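GANDVILLE SKI CLUB OPENS SUSTULLOW HUT-TO-HUT ROUTE FOR WINTER

2024-12-08

The Gandville Ski Club is thrilled to open its new backcountry ski route across the Sustullow range, linking the Plutthorpe trailhead with Brito Hut, 8 miles in and 760 meters up.

Members started cutting deadfall and setting markers in August, and the last two bridges went in just before the first big snow. Skiers can now skin all the way to the hut without taking their skis off once!
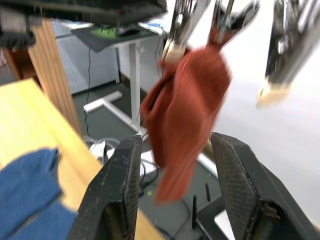
"I've wanted to ski this line since I was a kid looking up at it from the school bus," said route leader Marlene Tavares. "The bowl above the creek is wide and mellow, and then you come over the shoulder and the whole north side opens up in front of you."

Brito Hut sleeps six and has a wood stove, pots and a drying rack. Bring your own sleeping bag and food. Bookings are open to members and guests alike, for up to two nights at a stay.

Everyone heading out should carry a beacon, shovel and probe and read the avalanche bulletin that morning. Josué Lopes will lead a free beacon practice at the trailhead before the first club tour, and new skiers are very welcome (dogs too, on the lower loop).

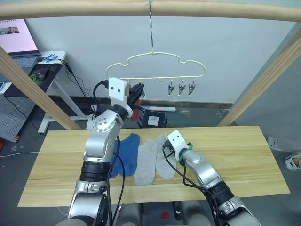
Getting there

Park in the upper lot at Plutthorpe. The lower lot is for the plow. The skin track starts behind the map board and follows orange markers to the creek.

Contact: Amber Pearce, Gandville Ski Club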